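Last updated: May 2024

Workshop notebook — Vimeria walker build

Picked the Vimeria back up after leaving it alone for most of April. Legs were already together when I stopped, torso frame was half done, and the head was still on the runners. Notes below are mostly so that whoever borrows the instructions next doesn't repeat my mistakes.

The kit is the second Mitora release, the one with the revised knee. In the show the Vimeria is the late-war replacement for the Plimham, which was the cheap line unit everybody had in the first half. On paper it gets a new reactor and a bigger backpack, but the designers kept the Plimham's forearms and shins nearly unchanged, and so did Mitora. Runners C and F are the old Plimham parts with a new number stamped on the tag. That means the old Plimham problem is still there: the shin halves don't close at the back without sanding the two long pegs. Took the pegs down by a third and they went together with finger pressure.

Part count on the box is 249. I get 198 used if you build the standard version, and the rest is the commander's fin, the spare hands and leftovers from the Plimham runners. Keep the leftovers. The Plimham shield arm fits the Vimeria's elbow and holds better than the one supplied.

Torso. The waist joint is a ball in a plain cup and was loose straight off the runner. Brushed two thin coats of clear gloss on the ball, left it overnight, then one more. It holds the upper body now with the backpack on, leaning back a little. Would not do a fourth coat, the cup is thin and I can see it whitening on one side. 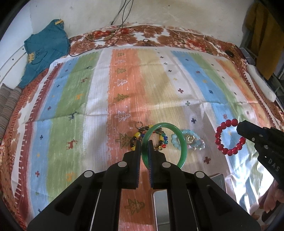
Backpack. Instructions have you fit the thrusters before closing the shell. Don't. They stick out far enough that you can't clean the seam between them. Close the shell, fill, sand, prime, and push the thrusters in last from outside. The tabs need a small chamfer for this. I did it with the back of the blade.

Paint. Body is the gray-green from the Amegashie range, thinned 3 to 2 with their own thinner. At 1 to 1 it ran into the panel lines on the test spoon and took the edges off. The box art shows a bluer green, but the screen color in the later episodes is closer to this, and it matches the Plimham I finished last year — I want them standing next to each other. Chest vents in dark yellow, by brush. The supplied stickers for the vents are a hair too wide and lift at the corners.

Visor is clear green plastic over a foil sticker. Left off the foil and painted the back wall silver. Looks deeper from the front, darker from the side. Undecided.

Still to do:
- seam on the right upper arm, came back after primer
- decals, shoulder numbers first
- flat coat, but mask the visor
- find the left hand for the rifle, it was in the lid of the box

Rifle is the same as the first release except for the magazine. The peg on the palm is too short to lock into the grip, so it droops in any pose with the arm out. Going to drill the grip and put in a short brass pin. If that works I'll do the same on the Plimham.

Questions or corrections: use the contact form | © Workshop notebook 2024 | Back to top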